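Looking after old paintings and prints at home
Workshop tips, updated 1 Apr 2019

Many people have one or two old pictures from their grandparents and they are afraid to touch them. It is a good fear, but a small amount of care is possible at home. I have collected here the tips which I give most often at our open evenings. They are for ordinary pictures, such as a landscape in oil, an engraving after some Italian master, or a portrait of an uncle. If your picture can be valuable, please show it to a conservator before you do anything. 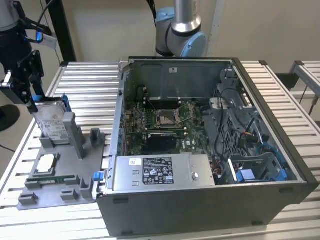 Derkomthorpe Picture and Frame Circle - Home Workshop Section

Dusting an oil painting

First look at the surface with a lamp held from the side. If you see paint which is lifting like small roofs, or little flakes lying on the lower edge of the frame, stop and do not dust at all. If the paint looks flat and sound, take a soft wide brush, the kind which is sold for watercolor wash, and go slowly from the top to the bottom. Keep this brush only for paintings. Wrap the metal part with paper tape so it can not scratch.

Do not use a cloth. The threads catch on the high points of the paint. Do not use bread, potato, onion or saliva, even if your neighbor has done it for years. Bread leaves crumbs in the cracks, and after some months you have mold or insects.

The back of the canvas

Dust falls between the canvas and the lower bar of the stretcher, and there it makes a hard bulge which later shows on the front. Hold the painting upright, lean it a little bit forward, and brush the dirt out gently. One person holds and the other brushes. Small wooden keys in the corners must stay where they are. If one has fallen out, put it in an envelope, write on the envelope which corner, and fix the envelope to the frame and not to the canvas.

Before you throw away an old backing paper, read it. Labels of the framer, numbers in chalk and old prices are often the only history the picture has. On one small Madonna, a copy from the nineteenth century, I found the stamp of the Trerkwood auction rooms and the lot number 258, and from this we could find who had sold it. If the backing must go, cut the label out with a wide border and keep it in a clear pocket.

Frames with gold

Real gold leaf and bronze paint do not like the same treatment. Many gilded frames are water gilded, and even a damp finger takes the gold away and shows the red clay below. So use only a dry brush for gold. For a plain wooden frame you can use a cotton cloth with a very small quantity of wax, but take the picture out of the frame first.

If you repair a chip in a plain frame, fill it, let it dry overnight, and finish with 600 paper, always along the direction of the wood. Members ask me which filler is best. I use Moreck fine filler because it is what our shop has, and any fine wood filler will do the same work.
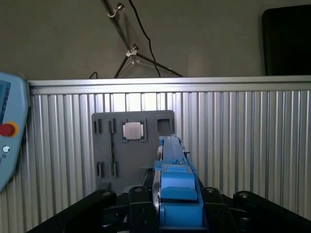

Red stop button in a yellow collar, on a light blue housing.

Prints and drawings

Paper suffers more from light than oil paint does. A red chalk drawing is quite strong, but brown ink and watercolor become pale and they never come back. Hang them in a corridor or on the wall beside the window, and not on the wall opposite to it. I change my prints every season, so each one rests in the dark for most of the year.

The mount (in the shop they call it mat) should be from cotton board. If there is a brown line along the opening of the old one, it is acid and the board must be changed. Never use adhesive tape on the print. Two small hinges of Japanese paper with wheat starch paste, on the upper edge only, are enough. Leave at least 5 mm of air between the paper and the glass.

Do not try to wash out brown spots. Mortimer Kowalczyk, our paper man, has taught me to leave them alone, and I must say that after some time the eye accepts them.

Where to hang

Not above the fireplace or a radiator, and not on an outside wall which is cold in winter. If you have no other wall, glue thin slices of cork on the lower corners of the frame, so that the air can move behind. Use two hooks and not one - the picture stays straight, and if one hook fails the second will hold it for a while. Check the cord once a year. A cord which is fuzzy near the knot should be replaced the same day.

Carrying a picture

Take off your rings, your watch and your belt with a big buckle. Carry one picture at a time with both hands, one hand below and one at the side, never by the top bar. In the car it stands upright behind the seat, the painted side toward a clean board. Bubble wrap goes with the bubbles outside, and with a sheet of smooth paper first, otherwise the varnish can keep a pattern of small circles.

Our next open evening is in April in the hall on Pringle Street, from 5 pm. You can bring one picture for each person. Please leave the glass in, and bring also any papers that belong to it.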